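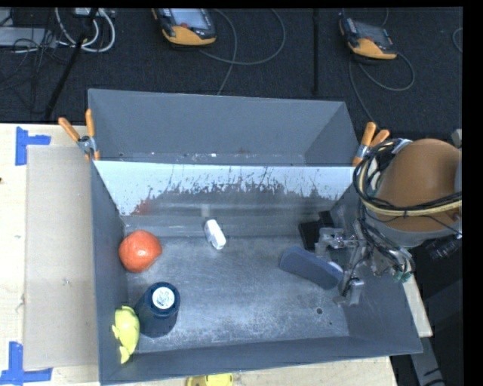 How to Clean Your Vape Tank and Swap the Coil

I put off cleaning my first tank for way too long. Everything I filled it with tasted like the last thing I'd filled it with, and I blamed the juice for weeks! If your flavor has gone flat or you're getting a burnt edge on every pull, try this before you buy anything new. It takes me 15 minutes, plus drying time.

I'm doing this on my Curno tank, but most refillable tanks with a screw-in or push-in coil come apart in much the same way (check your manual if yours doesn't want to budge).

What you'll need

A bowl of warm water
A drop of plain dish soap
Paper towels
A few cotton swabs
A fresh coil that fits your tank
Your e-liquid

Step 1: Turn it off and take the tank off

Click the power button until the device shuts down – on mine that's five quick presses – and unscrew the tank from the battery. Set the battery somewhere far from the bowl. If you've just been vaping, give the coil time to cool down first.

Step 2: Empty it and take it apart

Pour out any leftover juice onto a paper towel, then fold it up and put it in the trash where kids and pets can't get at it. Unscrew the base, pull the old coil, and slide the glass off. Mine comes apart into 4 pieces once the coil is out. Watch the little rubber o-rings! I lost one down the drain in April and had to wait for the spares pack to show up.

Step 3: Wash and rinse

Everything except the coil goes in the soapy water. Swish it around, let it sit for a bit, and work a swab down into the drip tip, where all the gunk hides. If you've been running something strong (I had a menthol from Intarasuk in there and wow, does that stuff hang around), do a second round with fresh water. Rinse until nothing feels slick.

Don't wash the coil. I know people do it, I've done it, and it tasted like a wet sock.

Step 4: Dry it completely

Wipe the parts down and leave them on a clean paper towel. I go 90 minutes, longer if it's humid. Give the battery contacts a wipe with a dry swab while you wait.

Step 5: Prime the new coil

Put a drop of juice on each of the cotton windows on the side of the coil and one down the middle. My buddy Dong-hyun Bae goes heavier than that, but I find too much makes it gurgle and spit. You want the cotton damp, with no puddle in the center.

Step 6: Put it back together and fill

Coil in, o-rings seated, glass on, base snug. Finger tight is plenty. Fill to just under the max line and keep the juice out of the center tube.

Step 7: Let it sit, then start low

Give it 10 minutes or so for the cotton to soak, then start at the bottom of the wattage range printed on your coil and creep up over the first few puffs. If it tastes dry, stop and let it sit longer – once the cotton is scorched, that coil is done.

Still leaking?

Check the o-rings first, then the base threads. A pinched ring was my problem both times. If the glass has a chip in it, replace the glass.

Updated 6/8/18 with the note on o-rings.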